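Re: [shopfloor-chat] Can they do the chores yet?
Date: 5/5/26
From: list member, Sustby

On the chores thread, the last message said:

> I keep reading that robots will be folding our washing and
> loading our dishwashers any day now. We run a small kitting
> room. Bags of parts, trays of parts, bits going from one tray
> to another all day long. If a machine can't do that I don't
> see how it's going to manage my kitchen. Has anyone on the
> list tried one on ordinary work, with no salesman in the
> room? And would you have one at home?
>
> Also, what do you do about parts that land on their side?
> That's most of what slows our people down.

We have tried, so I'll answer as well as I can. I look after the packing and kitting side at Sustby. We make up sets of small fittings for the trade, and I've been asked twice now whether the tray work could go over to machines. The first time was November, when we had Lurkivitz in to quote. The second time I went and looked at the work properly before answering.

To take the kitting question first. Our simplest job is tray work. A tray of mixed plastic parts comes to the bench, the worker takes a part out, looks at it, turns it the right way up and puts it in the box. A new starter can do it by the first tea break. We make up sets in runs of 500, and the parts change from one run to the next, which is where the trouble starts.

The Lurkivitz quote was for a fixed machine with a bowl feeder. It would have been very quick on one part. Every other part needed its own bowl and its own set-up, and the set-up was priced at more than the labour we'd save on a short run. I don't blame them for that. It's good kit for people who make one thing. We don't.

So the second time I looked at arms with fingers, which is what I think you're really asking about. The idea is that the same hand picks up whatever you give it. Two arms, one tray, parts in the tray. It's as plain a job as you could set.
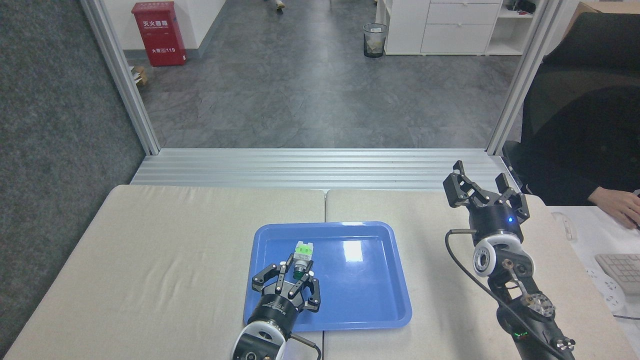
Tray work with two arms. Three black fingers on each hand, and the part is at the left side of the tray.

The things I'd ask about any bench like that are the same things I'd ask about a person on trial. How does it get on with a part it hasn't met before? What does it do when it drops one? Who puts it right, and how long does that take?

On the first, the answer I got was that new parts need new practice. You show it the job over and over, with the part lying in different ways, and then it has a fair go by itself. I was told to allow 20 showings for a part much like the last one and 500 for something properly different. That is fine if the part stays with you for a year. For us it could mean teaching it for longer than the run lasts.

On dropping, the trials I've stood and watched were mixed. A part that goes down inside the tray is often picked up again. A part that goes over the edge is gone as far as the machine is concerned, and somebody has to walk over. Our people don't even notice they're doing it. They put a foot out, stop the thing rolling and carry on talking.

Parts on their side, then. I've asked this one more than any other. With a single hand it is hard, as you need to pick up, put down, let go and take hold again from a better angle. With two hands you can pass it across and turn it on the way, as you or I would. When that works it is good to see. It's slow, though. Our bench workers turn a part while they're reaching for the next one, so the turning costs nothing. A machine that treats turning as a job on its own will always look slow next to that.

The raised edge on a tray matters more than you'd think, by the way. Fingers need room. Anything lying hard against the side is awkward to get round, and we've had the same bother with ordinary suction pickers. If you do get someone in for a trial, use your own trays and your own parts, and don't let anyone tidy them first. Tip them in as they come.

The people at Grarkley went further than we did. They had a pair of arms on a kitting bench for a full quarter, and their supervisor gave a talk at the regional meeting. What I took from it was that the arms earned their keep on the late shift, when nobody minds how long a tray takes so long as it's done by the morning. On days they were put on one part only, and the people did the rest. They kept one of their bench staff close by to clear stoppages. She was also doing labels, so it didn't cost them a whole wage, but it isn't the empty room people imagine either.

I came away thinking we'd wait. My note upstairs said no for this year, look again next year, and in the meantime buy better trays. We did buy the trays.

As for home – no, I wouldn't have one yet, and that's from someone who hates ironing. A tray on a flat table at a fixed height is about as kind as work gets. My kitchen has a drawer that sticks, a cat, and a cupboard where you have to lift one pan to get at another. Washing is worse, as cloth never lies the same way twice. I've seen the folding films like everybody else. What I'd want to see is the basket being carried up the stairs first and the odd sock dealt with at the end, and the films tend to leave those out.

I'd also want to know what it does when it isn't sure. Our best bench worker stops and asks if a part looks wrong. Some of the machines I've watched would have packed it, and found out nothing. That worries me more than speed. Speed will come.

One thing I can't answer is cost over time. I have the purchase prices but nothing I trust on fingers wearing out, or cables, or what you pay for help after the first year. Ngô were going to send me figures on replacement parts and haven't so far. If anyone here has run this sort of arm for 2 years or more on real work, I'd be glad of the repair bills, good or bad. Off list is fine if you'd sooner not share them.

To the person who asked – how many different parts do you get through in a week, and do they come to you loose or in layers? If they're in layers you may be better off than we are, and I'd get the quote.

--
Packing and kitting, Sustby
To leave this list, send a blank message with "unsubscribe" as the subject.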